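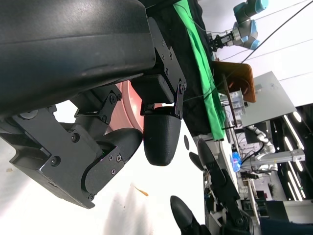
Wrist view, left arm. Pink disc behind the linkage, green strip at the back.

To: favano-users list
Subject: Re: how many demos before it stops missing?

Replying below the quote, and sorry for the length.

> We're at 19 demos of the disc pickup and the policy still closes on
> air half the time. The folks on the Winico side tell us the answer is
> more data and that we should just push to 40 and see. Has anyone on
> the list done it? We can have the extra ones recorded by Saturday
> if people think it's worth the trouble. Same operator, same table,
> same start pose, so at least it will be consistent.

I have done it, at Illton, and I would hold off.

We went from 19 to 38 on a task close to yours, with one operator and one start pose. The success rate on our test runs moved by so little that I wouldn't bet lunch on it. What we had at the end was 38 copies of one motion. The arm got very good at that motion and it still missed whenever the disc sat a finger's width over from where it had been in the demos. "At least it will be consistent" is the part of your message that worries me most.

Look at the wrist frame at the top of this message, which is from our setup. Ask yourself what a network is supposed to learn from it. The disc is a curved bit of rim showing between the linkage and the finger. Most of the rest is black hardware. Then there is the black cloth with the bright green strip running along it, other arms, a board on a stand, and a row of strip lights down the right side. If I were lazy and had to guess the arm's position from that, I'd use the green strip and the lights and never bother with the disc. I suspect our policy did the same. I can't prove it, but when we moved the cloth between sessions the grasps got worse, and the disc handling hadn't changed at all.

Also note how washed out the table is on the left. If your wrist camera does that too, any edge you were hoping it would pick up against the white is going to be weak. More demos at the same exposure will give you more of the same.

What I would try before recording anything:

Play back the 19 you have, wrist view only, and stop each one at the moment before the fingers close. If you can't tell where the disc is, throw the demo out or at least tag it. We lost 4 that way and the numbers didn't suffer.

Cover up or move the background and rerun your tests with the policy you already have. It costs an afternoon. If it falls apart, you know what it was looking at.

Then record a small batch with the disc in bad places, and have a second person drive. Include a few where the first approach is off and the operator has to back out and fix it. Everybody deletes those because they look sloppy. I think they were the only new ones that did us any good, although that was a small batch and I'd like to see somebody else repeat it.

As for the "40 and see" advice, I've been reading it on this list since the Yen port came out and I have yet to see a plot to go with it. If someone from Winico has one, with the same test positions before and after, please post it. I'd be glad to be wrong, and I'd save myself a lot of fussing with tape and cloth.

One question back to you: when you say it closes on air half the time, is that always on the same side of the disc? Ours was. If yours is too, check the wrist camera calibration before you do any of the above.

--
Illton bench, second shift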